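Totenden Reading Room: Progress Report, November through February

To: Dalia Ramadan, Berrada Fund
From: Yasmine Fawzy, Totenden Reading Room
2/15/20
4 min read

This report covers the second stage of the grant, from the reopening in November to the middle of February. The first stage, which paid for the roof and the new heating, was closed out in my last report and I have not repeated it here.

Opening hours

We are open five days a week, as agreed. The evening session was moved from six to half past five after the bus company changed the Maltville timetable. People coming from Maltville were arriving as we were putting the chairs away, and the earlier start gives them a full hour before the last bus back. We lost three regular evening readers who work until six. Kenza Ragab has spoken to all three and two of them now use the Saturday morning session.

We were closed for four days in January when the water main on our street failed. Staff were paid for those days out of the general budget, so there is no charge to the grant.

Collection

The catalog now holds 2,388 items. The target for the end of this stage was 2,000, and the difference is mostly the donation from the old Flilia school library, which came to us in November after the building was sold. It arrived in no order. Younes Mansour sorted it over several weeks and set aside anything with mold or missing pages. What was left is strong in local history and weak in nearly everything else. There are several runs of the county almanac that we did not have before, and a set of parish maps that should go in a flat drawer once we own one.

Buying has gone more slowly than planned. The supplier we named in the application has stopped handling large print, and large print is what our older readers ask for most. Retno Sembiring has found another source. Prices are a little higher per book and delivery is slower, but the first order came complete and in good condition. I would like to keep using them for the rest of the grant period unless you object.

Furniture

The reading tables were the largest single purchase in this stage. We ordered them in pale wood with a varnished top to match the shelving in the back room, and they were paid for from the equipment line. The two delivery charges on the invoice are correct. One table went to the wrong address and was sent out again, and the seller has agreed to refund the second charge. I will forward the credit note when it comes.
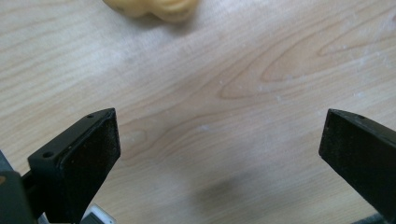
Tabletop with varnished finish, showing the grain.

The chairs are the old ones. We had set money aside to replace them, but Younes tightened the joints and changed the felt pads, and they will do for another year or two. I am asking below to move that money.

Programs

The homework club has 128 children registered. Attendance on any one afternoon is far lower than that and depends on the weather and the school calendar. It dropped off in December and came back after the holidays. The club needs a second adult on Tuesdays, when the middle school lets out early. At present Kenza stays late to cover it, and this should not go on past the spring.

The adult writing class finished its first course. Most of the people who started it stayed to the end, and they have asked for another. The teacher is willing but wants to be paid for preparation time, which we did not budget for. I think the request is fair.

The book delivery to housebound readers has not started. We had counted on borrowing the van from the Maltville senior center, and it has been off the road since before Christmas. Retno is asking whether the pharmacy would carry book bags with its own deliveries. If they say no, we will have to look at mileage payments for drivers using their own cars.

Money

Spending is within the agreed total. Equipment is slightly over, books are under, and staffing is on budget. I would like your approval to move $1,000 from the chair replacement line, split between large print books and the teacher's preparation time. A revised budget sheet is attached, along with copies of all invoices except the credit note mentioned above.

Next stage

Before the next report we plan to finish labeling the Flilia books, settle the delivery question one way or the other, and hire for the Tuesday afternoon post. The leak over the side door has come back. The roofer says it is covered by his guarantee and is due to look at it next week.

Please send any questions to me directly. I am at the Reading Room every day except Monday.

Yasmine Fawzy

2 comments
Share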